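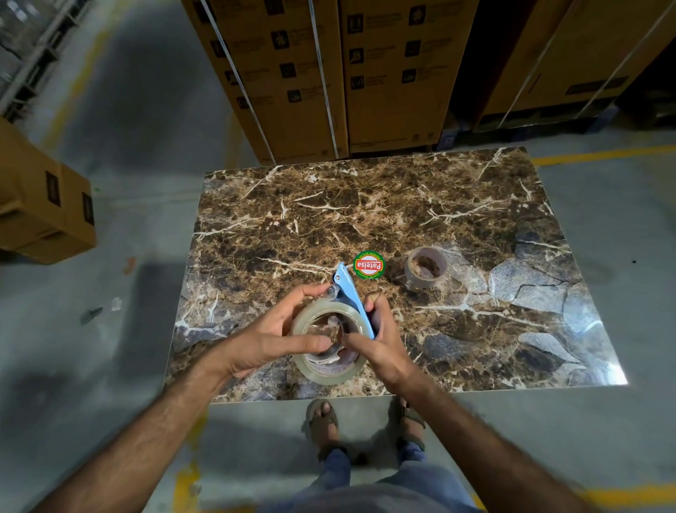

Packing tape, dispensers and cutting tools

Nalon Packaging Supplies — warehouse and dispatch range

Nalon supplies packing tape and hand dispensers to workshops, stockrooms and dispatch departments. The range is intended for the daily closing of cardboard cartons and is sold by the roll or by the case. All items listed on this page are held in stock at our Etmont depot and may be ordered by trade and private customers alike.

Handheld tape dispenser, blue

The dispenser takes one wide roll of tape on a central hub and is held by a straight handle. A serrated edge at the front cuts the tape at the end of each run. The roll is changed by hand and no special tools are needed for ordinary loading.

The dispenser is supplied without tape. Customers ordering for the first time are advised to add at least one case of clear tape to their order, as the two items are sent out separately from different parts of the depot.

Order reference: Kosov 512

Clear packing tape, wide

A general-purpose tape for cartons that carry printed text or address labels, which remain legible beneath it. The tape is wound on a cardboard core and may be used with the handheld dispenser or applied directly from the roll.

A full roll is noticeably heavier than one that is half used. Staff who are new to the dispenser may prefer to practise with a part-used roll before starting on a full one.
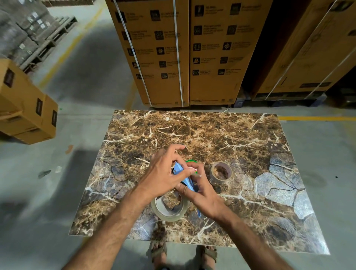
Where tape is applied without a dispenser, it should be cut with a knife or scissors and never torn by hand. A torn end tends to split along its length and is difficult to find again on the roll. Fold over a short tab before putting the roll away.

Supplied in cases of 16 rolls.

Brown packing tape

A narrower tape for plain brown cartons, where a less noticeable seam is preferred. It is often chosen for inner boxes and for goods that will be repacked before sale. Brown tape should not be placed over address labels or handling marks.

Supplied in cases of 70 rolls. Smaller quantities are available from the Etmont trade counter only.

Utility knife

A hand knife for opening cartons and trimming tape. The blade must be drawn back into the body whenever the knife is put down or carried. Knives are not sold to persons under the age of 18, and proof of age may be requested on collection.

Loading the dispenser

1. Place the dispenser on a firm, level surface. Keep fingers clear of the serrated edge throughout.

2. Remove the empty core from the hub and discard it.

3. Find the free end of the new roll and lift a short length. Check which side carries the adhesive — a roll fitted the wrong way round will have to be taken off and turned.

4. Press the roll fully on to the hub, then draw the free end forward to the cutting edge with the adhesive side facing the carton.

5. If the roll turns too freely or drags, adjust the fitting at the hub a little at a time and try again.
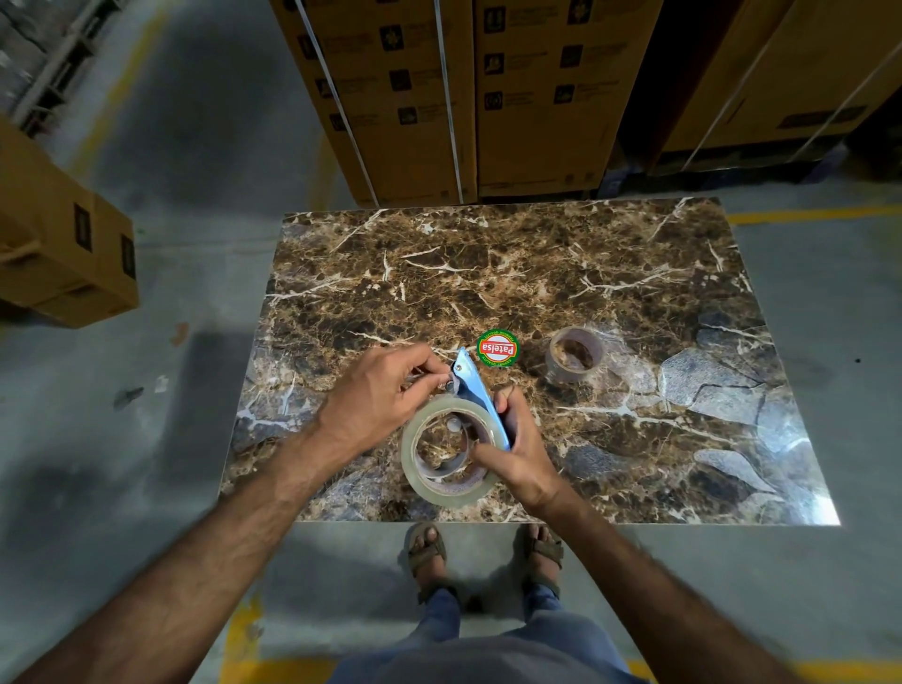 Storage

Tape should be kept in its case, away from direct sunlight and heaters. Rolls brought in from a cold vehicle should be left indoors for about 2 hours before use. Dispensers may be wiped with a dry cloth. Do not oil the hub.

Delivery and returns

Orders are delivered by Escobar Freight from the Etmont depot. Unopened cases may be returned in their original packaging, together with the delivery note. Opened cases and single rolls cannot be accepted unless faulty.

Prices on this page were last revised on September 9, 2025. Account customers should refer to their own price list.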